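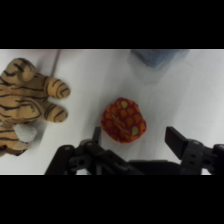 Figure 4. Striped plush tiger and small round fabric piece in deep red with orange and yellow-green markings.

4.2 Names given to the soft objects

The soft objects gave us the liveliest answers in the whole study. Readers of Section 3 will remember that the naming task was the same for every object: tell us what it is, then tell us how you know. With the cups and boxes from the Praker set, people hardly stopped to think. With the plush things they leaned in, changed their minds, argued with themselves and, quite often, laughed.

The tiger in Figure 4 was the easy one. Stripes alone seem to be enough. People said "tiger" whether the face was turned toward them or not, and when asked how they knew, they talked about the stripes first and the paws second. A few called it a cat and then took it back. The coat is a pale orange-beige, well short of the bright orange of a picture-book tiger, and we had expected this to slow people down. It made no difference that we could find.

The small red piece is a different story, and a much richer one. It is about the size of a fist, rounded and a little lumpy, with flame-like orange shapes and yellow-green ovals. Answers ranged from strawberry to pouch to "some kind of ball," and one person went through all three in a single breath. We love this object! It has a clear outline, strong colors and a pattern that anyone can describe, and still the name will not settle. People who began with the color tended to end up at fruit. People who began with the outline were more likely to talk about something you could squeeze or throw.

Across the 1016 answers we collected for soft objects, the first word about appearance was most often a color. Texture words came later, usually after the person had already picked a name and was looking for support. This is the reverse of what we reported for the Tidari blocks, where surface finish was mentioned early and color was treated as an afterthought. 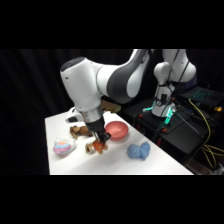

This page was last changed on Aug 31, 2020.

Mixed layouts brought out another habit. Once a bowl is on the table, the toys near it start to sound like food or like things that belong in a kitchen. The salmon-pink bowl did this very reliably, and so did the clear plastic container with the round pink-and-blue piece inside it. In its container that piece was "cake" to some people and "sponge" to others, and both groups were quite sure of themselves. The brown plush animal lying on its side got shorter answers in such layouts: "bear," "dog," or simply "the brown one."

The crumpled light blue cloth deserves a paragraph of its own. It has no fixed shape, so there is nothing to name except the material and what has been done to it, and people did both with great ease. "Rag," "towel," "somebody's napkin." Spread flat, the same kind of cloth drew fewer words and duller ones. Bunched up, it was given a use and sometimes a little history. We had included cloth only as filler, following the Kisley layouts, and it ended up changing how we scored the entire task (see Section 4.4).
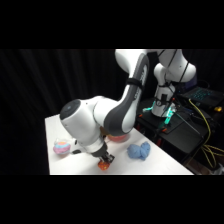 Size words were another surprise. Nearly 70 people used "little" or "tiny" as part of the name itself, as in "a little cake" or "a tiny pillow," and kept the word in when they were later asked for the shortest name they could give. None of the hard objects from the Pap set were treated this way. We take it that "little" is doing more here than reporting size; it marks the object as a toy version of something else. A cupcake that is plainly made of fabric still gets to be a cupcake, as long as it is a little one.

Two limits should be kept in mind. All of the layouts used a white surface, which flatters strong colors and may well have pushed people toward color words. We also gave no one the chance to touch the objects before naming them. Some asked, and in a follow-up we would gladly let them, with the name collected once before handling and once after.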